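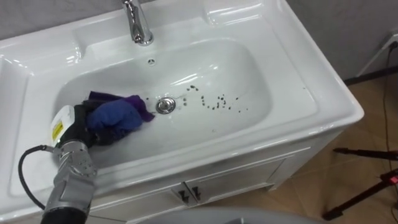
1/ Today I want to write a thread about hard water. I moved to Coston in April, and before that I lived all my life in a town where the water was soft. I did not know that water can be a topic. Now I talk about it with everybody who stands still long enough.

2/ The first sign was the tea. I made it the same way as always, same pot, same leaves from home, and there was a thin skin on top like on old paint. I thought the tea was bad. I threw away a full box, and I am still sorry for this box.

3/ The second sign was my hair. I will not say more about my hair.

4/ Then my neighbor across the hall explained it to me. The water in Coston comes from deep wells in limestone. On its way it picks up calcium and magnesium, and it carries them to your kettle and leaves them there.

5/ Hard water is not dangerous to drink. I asked my doctor about this at my checkup, and she told me people in this area have been drinking it for generations and I should worry more about salt. So please do not be afraid if you are moving here too.

6/ What it does is make work. Every drop that dries on a surface leaves a small white ring. One ring is nothing. After a few weeks you have a landscape.

7/ My method for the bathroom sink, which I learned by making mistakes: white vinegar and warm water, half and half. I put it on a cloth, lay the cloth where the white crust is, and leave it while I have breakfast. Then I wipe, rinse with a lot of water, and dry.

8/ The drying is the part I used to skip. My mother always dried the sink after washing her face and I thought it was only her habit. I do it now too, with any old cloth. It takes less time than brushing one tooth. 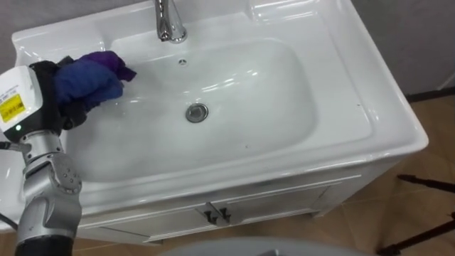
A soft cloth and a white sink.

9/ Please do not leave vinegar on chrome for a long time. It can make the shine dull. I wipe the faucet quickly and rinse right away. And never, never mix vinegar with bleach. This makes a gas that can hurt your lungs. If you used a bleach cleaner yesterday, rinse very well first.

10/ Also no vinegar on marble or other natural stone. My landlord has a marble window sill and he reminded me of this 2 times before I even signed the lease.

11/ For the kettle I use citric acid, because I do not like it when my coffee remembers the vinegar. One spoon of powder, fill with water, heat it, wait, pour it out, then boil fresh water once and throw that away also. The powder I buy is called Gratero. It comes in a paper bag that never closes again, so keep a jar ready.

12/ The shower head I unscrew and put in a bowl overnight. The first time, the water after was so strong that I jumped. I had believed for three months that the pressure in this building was weak. I had even written to the landlord about it – a very polite letter, but still.

13/ Now the money question. In June I asked for a price for a water softener. Stevens, the plumbing company on the main road, wanted over 3,000 dollars for the machine and the installation. It is a good machine, I am sure. But I rent, and I cannot take it with me in a suitcase.

14/ So I looked at the small things. There is a filter jug from Naria that makes the tea skin go away, or almost. I use it for tea and for the plants, and for cooking I take the water as it is. Beans take longer to get soft here. Start them early.

15/ Some people asked me how hard the water is in numbers. I bought paper strips for testing. You dip one, wait, and compare the color with the chart. Mine says 300 milligrams per liter, and the chart calls this "very hard." I put the strip on the fridge like a school certificate.

16/ Laundry: my towels became like cardboard. More detergent did help a little, and the package has a separate dose for hard water that I had never read. Shaking the towels before hanging helps also. I stopped using fabric softener because then the towels did not dry me anymore, they only moved the water to another place.

17/ Good things about hard water, to be fair to it. It tastes better to me now than the water at home. When I visited my parents in June, their water tasted like nothing, and the soap did not want to leave my hands.

18/ If you have a trick for glass shower doors, please tell me. I tried vinegar, I tried half a lemon, I tried a paste of baking soda. The door is cleaner than before but I would not call it clear.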